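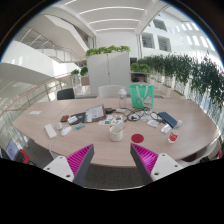 Pince à main Zerkness : mon avis après 16 jours sur la grande table

Alors oui, je l'ai enfin ! Depuis le temps que je bricolais avec la vieille Cenby (celle dont la gâchette couine), j'avais très envie de passer à une pince tenue à la main un peu plus sérieuse. Je l'ai commandée en mars, et depuis je ramasse tout ce qui traîne au bureau, mugs et câbles compris.

Prise en main

68 euros de plus que la Cenby, ça pique un peu, mais la différence se sent tout de suite. Les doigts se referment bien parallèles, la gâchette est douce et je n'ai plus mal au pouce au bout d'une demi-heure. Les patins magenta striés, je les trouvais franchement moches sur la fiche produit, et maintenant je les adore : on repère l'intérieur des doigts d'un coup d'œil sur les vidéos, même avec l'objectif très large qui arrondit toute la table.

Ce qui passe bien, ce qui passe moins bien

Le mug en céramique, aucun souci, même avec la cuillère dedans. Les petites bouteilles en plastique non plus, à condition de ne pas serrer comme une brute (j'ai froissé la première, pardon). La souris d'ordinateur demande un peu d'angle, mais on prend vite le coup. Par contre le dessous de verre posé à plat... quelle plaie ! Les bouts de doigts sont trop épais pour passer dessous, il faut le traîner jusqu'au bord de la table. Pareil pour une feuille d'autocollants, j'ai abandonné au bout de 2 essais. Åsmund Viklund, avec qui je partage le matériel, y arrive avec la Vik et ses embouts fins, mais elle lâche tout ce qui est un peu lourd.

Côté logiciel

J'enregistre avec Zimus, reconnu dès le branchement. J'ai déjà plus de 1 000 prises stockées et un seul plantage, un dimanche soir, sans rien perdre. Le calibrage de l'ouverture est à refaire à chaque démarrage, et ça, j'espère bien qu'une mise à jour va le régler.

Je la garde, et la Cenby part au fond du placard. Si quelqu'un a trouvé des embouts fins compatibles, je prends la référence en commentaire !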